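Week 4: Friction, or why things stay put

Right, last week I ran out of time halfway through the bit about ramps, so we start there and then carry on with the new stuff. If you missed it, borrow somebody's notes, the recording cut out after the break.

Where we'd got to: a crate sits on a slope and doesn't slide. Gravity pulls it down the slope, friction pulls back, and the two match. Tilt the slope a bit more and friction goes up to match again! I love this part, because people tend to think of friction as a fixed number you look up, and the static kind isn't. It gives you whatever you ask of it, up to a limit, and then it gives up and the crate goes.

The limit is the coefficient (we write it as mu) times the force pressing the two surfaces together. So if the crate pushes on the floor with 1000 newtons and mu is 0.4, you can shove with anything up to 400 newtons and get nowhere. Once it's moving you usually need less to keep it moving, which you'll know if you've ever shifted a wardrobe.

Things that trip people up every year:

Area isn't in the formula. For dry, hard surfaces a brick on its side and a brick on its end need much the same push. Rubber is a bit naughty here and doesn't follow the rule properly, so take care with tyres and shoe soles.

The pressing force isn't always the weight. On a slope it's less. If you're pinching a book between your palms it's however hard you squeeze, and you've got two surfaces helping, so the friction counts twice. Do forget the two in the exam and I will notice.

Smooth doesn't always mean slippery. Two very clean, very flat bits of metal can stick together horribly.

Reading: the Rinard chapter on contact forces, up to page 70. Skip the box on page 88 unless you're keen. Blomqvist is better on the history but the diagrams are awful.

Problem sheet 4 is due on 12th May, in the tray outside my office. Question 3 (the ladder) is harder than it looks, so draw the forces first, all of them, and come and see me if you're still stuck.

Reginald Schumacher
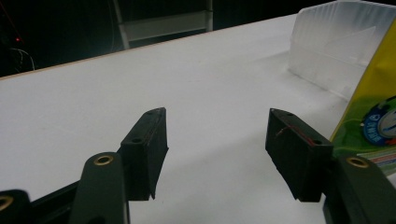

Fig. 1. Two black rubber pads with a gap between them.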